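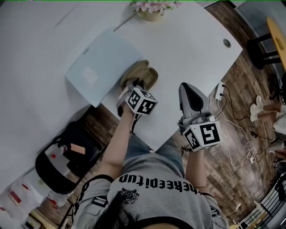 Sisix wearables: pre-issue inspection checklist with comments
Model: Jovari wrist unit, batch 2753
Inspector: Léonie Marty
Date: 15/08/2020
Units inspected: 28

Marks used: OK, Comment, Fail. A Fail on items 1 to 4 holds the unit back. A Comment does not.

1. Case and glass
No chips, cracks or lifted edges. Check under a desk lamp, face and back.
OK. Light scuffs on the rear cover of 2 units, noted on their cards.

2. Battery swelling
Lay the unit face down on a flat plate. It must not rock. Check the seam between case and rear cover for a gap.
Fail, 3 units. Seam open on the crown side. Switched off, bagged and moved to the metal cabinet. Do not charge.

3. Charging dock and cable
Inspect the pins for dirt and green marks. Charge from empty to full on the Bailly dock and read the case temperature at the halfway point.
OK. The older docks without a cable clamp were withdrawn in May and must not be used for this test.

4. Heart-rate sensor window
Clean, no haze, no sharp rim. Run a fingertip round the edge.
OK.

5. Strap and pins
Pull each half by hand. The pin must stay seated. Check the inside face of the strap for cracks near the buckle.
Comment. Buckle stiff on several units. The supplier's fitting sheet gives no figure for this, so it is recorded only.
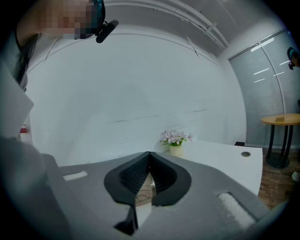

Headband and head-mounted camera unit.

6. Skin contact label
Nickel and latex wording present on the inner box flap, readable without a magnifier.
Comment. Label is the previous issue. Wording is the same, layout differs.

7. Software
Vondinent build installed, factory reset done, no paired phone left in memory. Overheat warning shown when triggered from the service menu.
OK. Reset had to be repeated on one unit before the pairing list cleared.

8. Water seal
Pressure test only. Do not dip.
Not done. Test chamber out for calibration. Units go out with the "not for swimming" card until this line is signed.

Held units to be returned to Sisix with their cards. Item 8 remains open.
L. Marty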